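Re: [rover-build] camera mount height

On 14th July a list member wrote:
> Does your rover still lose the edge of the pavement on gray days? Mine steers fine until the grass starts.

Mine still does it, yes! I rebuilt the mast at the Clellton shop (11 screws, two of them stripped) and went back to the lane with the Protent board on top.

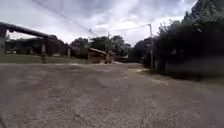
Cloudy sky, rough pavement, grass on the left.

The log has 2333 entries and I've only read the first 78 — slow going with coffee in one hand. I'm running the edge finder on the lower half only, so the wires and clouds don't get a vote.
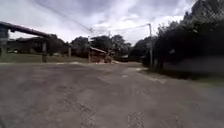 If that helps I'll post the config, and then I want to try softer wheels. Anybody got a spare Famon motor bracket?

Recent threads
Vermeulen gearbox noise
Battery trays, again
Shop hours in July

List archive | Contact the list owner | Back to top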